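Session 6 handout: what a time trial result can and can't tell you
January 2024

Read this before the seminar and bring your own race file. If you missed Amparo Carretero's session on pacing, get the notes from someone who didn't, as I'm not repeating it.

## Where we are

Last week several of you argued that the Hostholm course is "fast" and the Drimham course is "slow," and used that to rank riders. I don't buy it. A course record tells you who turned up and what the wind did. The Drimham record was set in October on a day when the wind swung round at the turn, so the riders who went off early had help both ways.

Things I'd like you to stop writing in lab reports:

- "Rider X is in better form" on the strength of 2 results
- average power with no mention of which meter it came from
- "marginal gain," unless you can say what was gained and over what distance

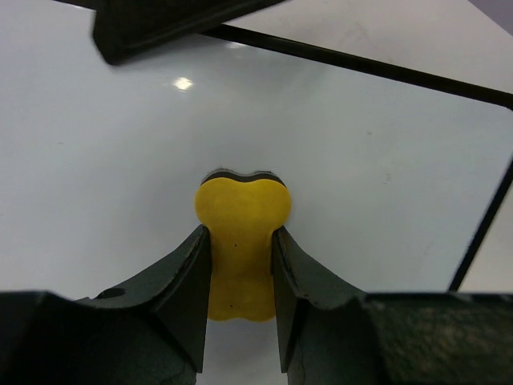

The Prulside data is a fair example of the trouble. There were 441 starts on the list, but only 212 have usable split times at both checkpoints. The published summary talks as if the missing ones don't matter. Maybe they don't. But riders who blow up in the second half are also more likely to quit, and a rider who quits leaves no second split. So when the summary says most riders "held their pace well," ask who is left to be counted.

## Mangubat's warm-up claim

Mangubat recommends a long, hard warm-up before any short time trial and says it's worth several seconds. The test riders knew which warm-up they were getting. They also picked their own gearing, and it changed between runs. I'd call the claim possible and leave it there.

## For the seminar

1. Take one result from your file. Write down every reason it could be wrong before you explain what it means.
2. Find the start order. Does it line up with the times?
3. Summary of roughly 900 words, on paper. No charts with a cut-off axis, please, I had a stack of those last term.

Reading: chapter on repeat testing, skip the box on altitude.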